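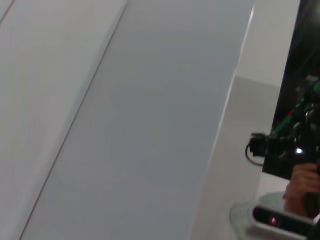

May 10, 2017
By Tiago Amaral, Program Manager

Progress Report to the Morais Fund: Senior Pet Kidney Screening, Kirkard and Nullesthorpe

This report covers the first half of the grant period, from the start of November through the end of April. It describes the screening work carried out at the Kirkard clinic and at the satellite office in Nullesthorpe, the use of grant money to date, and the changes we ask the Fund to approve for the second half.

Purpose of the grant

The grant pays for blood and urine testing in cats aged ten and over and dogs aged nine and over whose owners could not otherwise pay for it. Chronic kidney disease is common in older cats and often goes unnoticed until the animal has lost weight and is drinking heavily. Early testing allows a change of diet, treatment of high blood pressure where it is found, and a plan for repeat visits. The grant does not pay for treatment itself, with the exception of the first bag of kidney diet food given to newly diagnosed cats.

Animals screened

A total of 1,188 animals were screened in the period. Of these, 813 were cats and the remainder were dogs. The proportion of cats is higher than we proposed in our application, where we had planned for an even split. Cat owners responded in greater numbers to the reminder letters, and many of them had not brought the animal to any clinic for several years. We regard this as a good result for the program, although it has affected supply costs, as set out below.

Screening at Kirkard ran on the planned schedule. Screening at Nullesthorpe began three weeks late. The centrifuge ordered for that office arrived with a damaged lid latch and had to be returned to the supplier, and during that time owners in Nullesthorpe were offered appointments at Kirkard. Some accepted. Others asked to wait, and all of those who waited have now been seen.

Each visit consists of a weight and body condition check, a blood pressure reading, a blood draw and a urine sample. Blood pressure readings in cats have taken longer than expected. The protocol calls for the cat to rest in a quiet room before the cuff is placed, and then for several readings, the first of which is discarded. On busy mornings the quiet room at Kirkard became the point at which the whole clinic slowed down. In February we moved the cat appointments to the afternoon and lengthened them, and the waiting times reported by owners have since improved.

Urine samples remain the weakest part of the visit. Where an owner is unable to bring a sample from home and the bladder is too small to sample safely, the animal is sent home with a collection kit. Too many kits are not returned. We have started calling owners two days after the visit, and the front desk at Nullesthorpe now keeps a written list of kits that are still out. The return rate is better at Nullesthorpe than at Kirkard for this reason, and Kirkard adopted the same list in April.

Follow-up care

Animals with abnormal results are offered a second visit within four weeks so that the finding can be confirmed before a diagnosis is entered in the record. Attendance at second visits has been good among cat owners and less so among dog owners. Conversations with the latter suggest that the word "kidney" on the results letter was taken by some to mean that nothing could be done. The letter has been rewritten in plainer terms. It now states that one abnormal result is a reason to test again, lists what the owner can do at home in the meantime, and gives the direct telephone line of the nursing team.

Cats placed on a kidney diet have been followed by telephone at two weeks. The most frequent difficulty is refusal of the new food. Staff now advise a slow change over several weeks, with the new food offered next to the old, and they tell owners plainly that a cat that has stopped eating altogether must be seen promptly and should not be left to go hungry until it accepts the diet. This last point was missing from our first handout. It was added in January after one owner persisted with the new food for longer than was wise. The cat recovered and is eating a different brand.

We also found a number of cats with raised blood pressure and normal kidney values. These animals fall outside the strict terms of the grant. They were referred to the general clinic and, where needed, checked for thyroid disease at the clinic's own expense.

Records

The Stitell records system was brought into use at both offices in December. Before that date, results from Nullesthorpe were sent to Kirkard on paper and entered by hand. The move took longer than planned. Duplicate records were created for animals that had been seen at both offices, and it was necessary to compare them one at a time by owner name, address and microchip number. That work is complete. The figures in this report are taken from the corrected records and replace those in the short update sent to the Fund in January, which counted some animals twice.

Staffing

The grant supports one full-time veterinary nurse and one part-time appointment clerk. The nurse has been in post throughout. The clerk's position was vacant for five weeks after the first person appointed moved out of the area, and during that time reminder letters went out late. The position has been filled. All nursing staff at both offices have now completed training in low-stress handling, and the number of cats needing sedation for a blood draw has fallen since that training took place.

Use of funds

Spending on laboratory tests is in line with the budget. Spending on salaries is slightly below it on account of the vacancy described above. Spending on supplies is over budget, chiefly on blood pressure cuffs in the smaller sizes, urine collection kits and diet food, all of which follow from the larger share of cats. No money has been moved between budget lines without the Fund's prior consent - the overspend on supplies has been carried by the clinic pending a decision on the request below. A full statement of accounts is attached separately.

Requests to the Fund

We ask the Fund to approve 2 changes. The first is to move the unspent part of the salary line to supplies, which would cover the present overspend and most of the expected need through the end of the grant. The second is to lower the age limit for dogs in the program from nine years to seven for the large and giant breeds, which age sooner than small dogs and are at present being turned away.

Plans for the next period

From June, the Nullesthorpe office will open for screening on one additional afternoon each week. We have set aside 60 appointments for owners who were invited during the winter and did not reply, and the clerk will contact them by telephone before any further letters are sent. Repeat testing of the animals diagnosed before the new year will also begin, and will give us our first view of how those animals have done over six months.

The final report will include the results of the repeat tests by species and age group, together with the findings of an owner survey now being drafted. The Fund's comments on the draft questions would be welcome before the end of June.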